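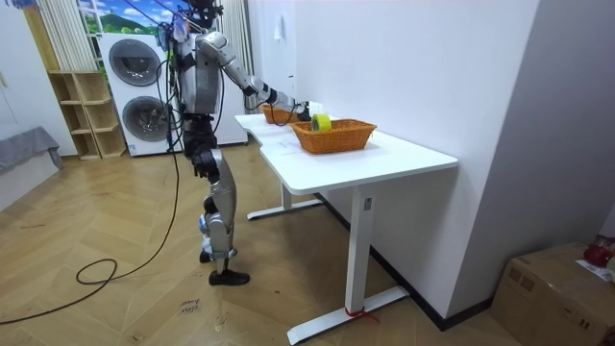
Yaa Amoah
Workshop skeptic and keeper of the build log

Sorting Day at Ninov: A Gallery

I joined the Ninov shared workshop to fix chairs. I have now spent a good part of this fall writing up a humanoid, mostly because I was the one asking rude questions at the back of the room and Rizwan Virk told me to put them on the page instead. So this is the page. Rizwan's name for the project is Skadton. The members who pay for it have other names.

The task is sorting. Fruit goes in one basket, office supplies go in the other, and the labels are handwritten on plain paper. My nephew could do it at two. I said so in September and I haven't changed my mind, but I did agree to stay for a full session and keep score.

The standing pose looks great and I don't trust it. Cables go up from the shoulders toward the ceiling, and another long one runs off across the floor. When people hear "humanoid" they imagine something that walks in from the kitchen. Ask to see the cables first. I'd also like to know why a job done entirely on top of a desk needs two legs with blue joints in them. Rizwan says the legs are for later. Everything I dislike about this build is for later.

I will give him the hand. The old gripper, which we called Ramura, pinched things like a pair of salad tongs and dropped them about as gracefully.

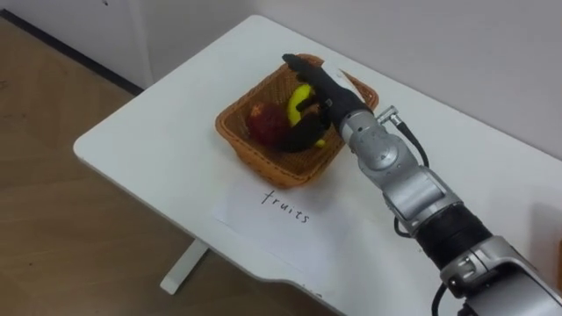
The new one has proper fingers, and they wrap around things, and there was a moment with the banana when even I leaned in. Then I remembered that a banana is a generous shape. It has a long middle you can grab from nearly anywhere. Show me a grape, or a paper clip, or one of those thin plastic rulers that won't come up off a table without a fingernail.

My score sheet for the session: 16 tries, and I am not printing the number that went well until Rizwan and I agree on what "well" means. He counts it if the thing ends up in the right basket. I count it if nobody had to nudge anything first. He has been telling visitors 97 out of 100, a figure from a run I wasn't there for, with objects he picked, and I'd ask you to treat it the way you'd treat a fisherman's.

Cost came up again too. The wrist parts came to $975, and that was before the second order from Chevalier. You can buy a lot of chair glue for that.
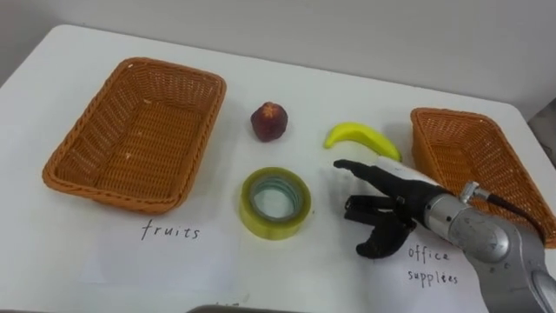

Fruit, tape and two baskets, with the hand down low over the table.

The tape is the one I'd watch. It rolls if you stand it up, and lying flat it is wide for those fingers. Rizwan wants to add more office supplies next. I want the same three things in different spots, over and over, until one of us is bored or embarrassed.

Scores go up on the corkboard by the drill press once we've settled the argument. Bring your own fruit if you want to test it. Small fruit, please.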